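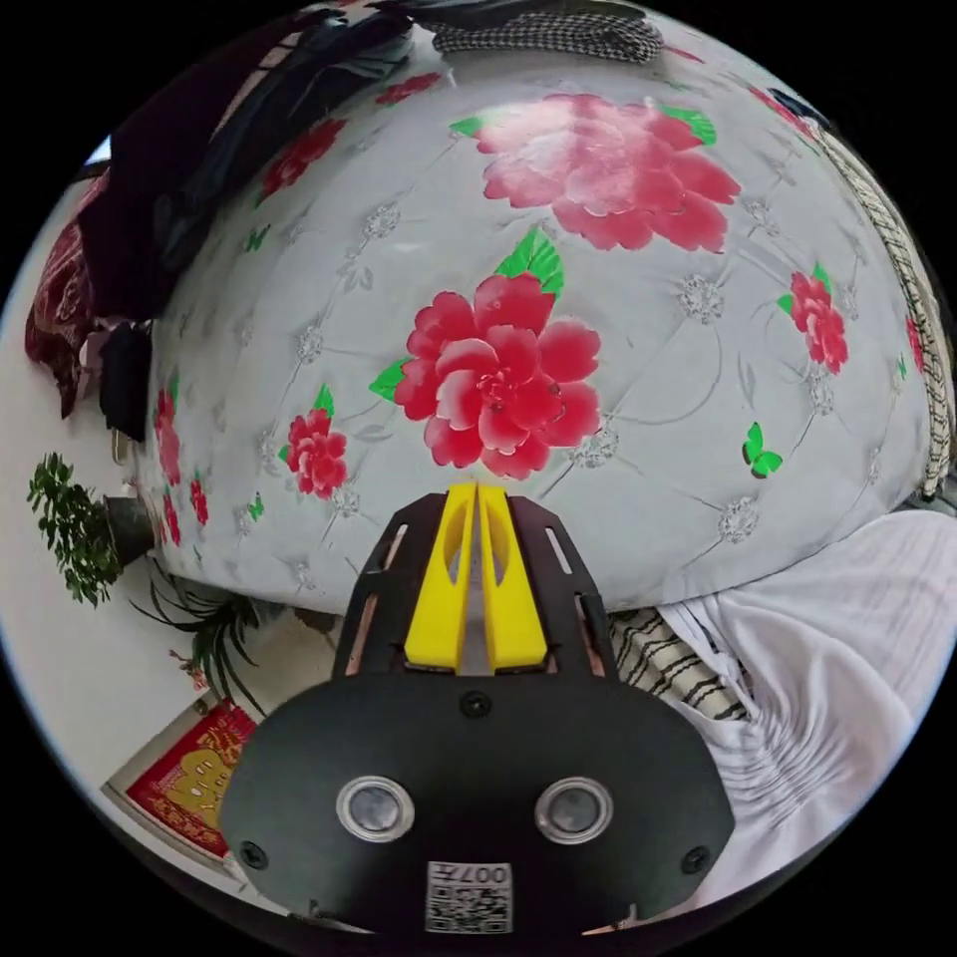 A quilted bedspread, up close.

I'd been sleeping badly since November, so when my editor asked who wanted to spend a month fixing their evenings, my hand was up before she'd finished the email. The plan came from a little course called Flasus, and the first rule was brutal: no screens after nine. I lasted two nights! (On the third I was reading reviews of blackout blinds in the bath.)

What did help was walking. I'd set off after dinner, past the Pappas bakery, up to the top end of Flodthorpe and home again, which my phone tells me is up to 700 calories' worth of effort if I take the hill fast - I never take the hill fast. By the second week I was yawning at ten, like a toddler.

The breathing exercises I can take or leave. You count backward from 61, no idea why 61, and if you lose your place you start over. I got to 40 once and then remembered I hadn't paid the water bill.

I also tried the Vorik sleep mask, and my ears hurt. My mother swears by warm milk and a boring book, so I'm on page 500 of a history of canals and have no plans to finish it soon. Lights out is 10:30 now, most nights, and I've stopped looking at the clock when I wake up.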